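Shared Kitchens Deserve a Line in the Town Budget

Few public rooms do as much for a town as a shared kitchen. The Greltilance Community Trust has kept one open for six years, and 289 households used it in the last of them. The town of Flurkau still lists it under "occasional amenities," next to the bandstand. It is the position of this Trust that the listing should change before the March budget is set.

A kitchen is not costly to run. Rent, gas and repairs are known in advance and vary little. What cannot be planned around is a grant that must be sought again every spring, often two or three months after the bills are due.

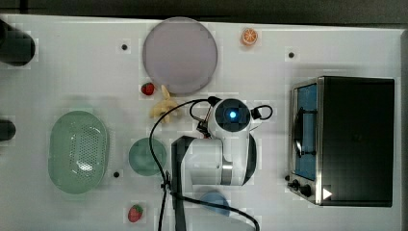 Toy fruit and a plate on a white tabletop.

Opponents argue that meals are a private matter. The same was once said of reading, and the town now pays for a library without complaint. Thoa Đặng, who chairs the Trust, put the case to the council last fall – a fixed sum, reviewed every three years, with accounts open to any resident. The council thanked her and moved to the next item.

The Trust will submit the proposal again. Residents who wish to support it may sign at the Siu Street office until noon on the day of the hearing.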